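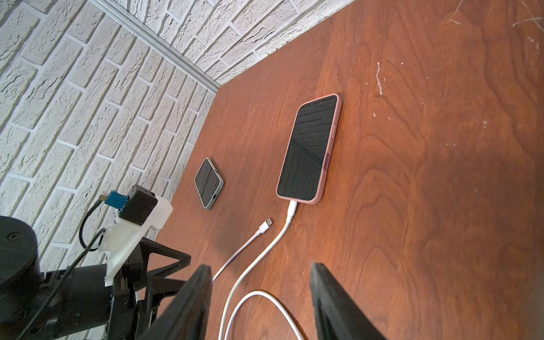

Pink case, face up, screen off.

Tuesday, 6 am

Barely slept. Wind all night, and the gutter on the Lirkside end banging again. Must ring the man. Must also ring mom.

Train to Wellach at 7:10, so writing this with toast in one hand. Got the bill for the boiler – 205, more than he quoted. Paid it anyway, too tired to argue. Savings now 1,378 and the car still needs tires before winter.

Dreamed about the old school again. Couldn't find the gym. Woke up cross.
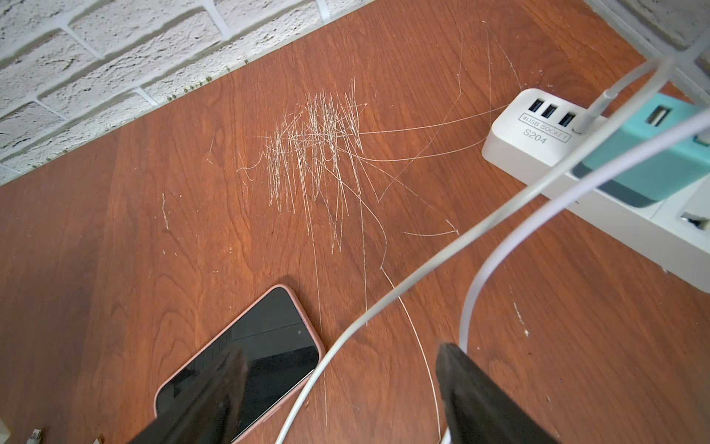 Evening

Home late. Train stuck outside Pilel for ages, no heat, a baby yelling the whole way. Poor kid. Felt like joining in.

Lunch with Wanda Wysocka though, so not a total loss. She's leaving Kozłowski in October, finally!! Has 2 interviews lined up and won't say where. Had the beet soup, she had teh pie and ate half my bread. Laughed till my side hurt over that business with the parking permits.

Came back thinking I should look for somthing else too. I say that every fall. 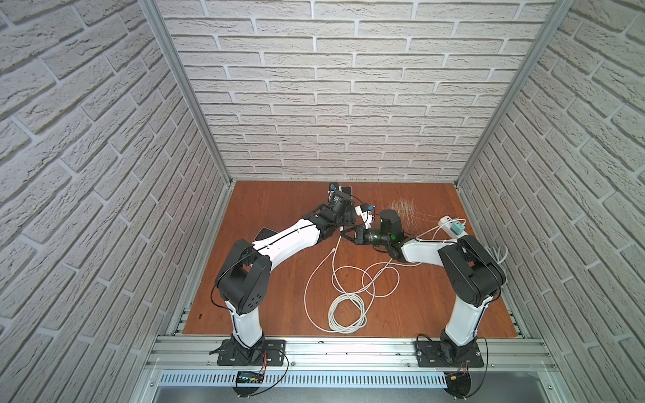

Anyway soup again for dinner, out of a can this time, not as good. Called mom, forgot the gutter man. Laundry still in the machine, will smell by morning. Too bad. Bed.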